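Unit 4: Good practice for tabletop manipulation work

Course handout, Robot Operation and Safety. Prepared by Su-bin Ko.

Read this before your first supervised hour. The written check covers sections 4.1 to 4.5. Bring your signed cell sheet; you cannot be checked off without it.

4.1 Before power on

Walk once around the table. Look at the clamps, the cable connectors and the floor. Tug each clamp by hand. If a clamp moves, stop and tell the supervisor. Do not tighten it yourself unless you have done the mounting unit.

Find the stop button and say out loud where it is. The second person on the shift does the same. Both names go on the sheet. A shift with one person does not run.

4.2 The object list 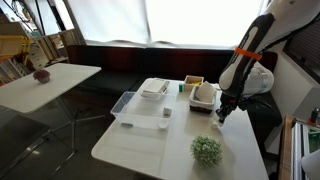
Every session has an object list, and the list is fixed before the arm is enabled. Write each item by its plain name and note where it starts. Use names a stranger could match to the table: "clear bin," "small white cube, inside bin," "green plant ball, near right." Names such as "bin 2" have caused trouble in the Kiltasari logs, where two groups used the same label for different containers. Clear plastic needs its own line, with the wall height written next to it, as the planner may not pick it up reliably.

If an object is swapped, close the session and open a new one. Do not edit the old list.

4.3 Speed and distance

During setup, the teaching limit is 50 mm per second at the tool. The limit for supervised runs is 100 mm per second. These are course limits, and they are stricter than what the hardware allows. Do not raise them, even for a demo.

Keep hands off the table whenever the arm is enabled. Reaching in "just to nudge something" was the most common entry in last January's incident book: 23 entries, no injuries, all avoidable.
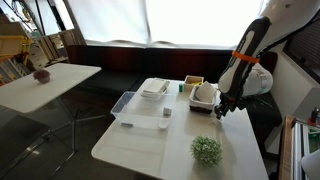 Clearance is set from the tallest thing on the table, and that means contents as well as containers. Students often measure to the rim of a container and stop. A basket with a cone standing up in it has to be measured to the top of the cone. Add the margin from the Fanell sheet, then check the height with the gripper empty before you try a grasp. Repeat the check after any restart.

4.4 Shared workspaces

Where two arms can reach the same table, only one is enabled at a time in this course. The idle arm is parked and its operator steps back behind the line. Handover is spoken: "yours," answered by "mine." A nod does not count.

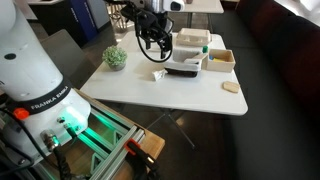

The same rule holds when the second arm is only being jogged a short way. Log the handover time in the Sastham form, along with who gave control and who took it. If either operator is unsure who has control, press stop and start the handover again.

4.5 Ending a session

Park the arm, disable it, then clear the table. Loose wrappers and packaging go in the bin unless they are on the object list. Save the log under the session number and your initials. The archive holds 2,087 sessions and a misnamed one is very hard to find later.

Reading for next time: Wang notes, chapter 3, on grasp failures. Skip the part on suction tools.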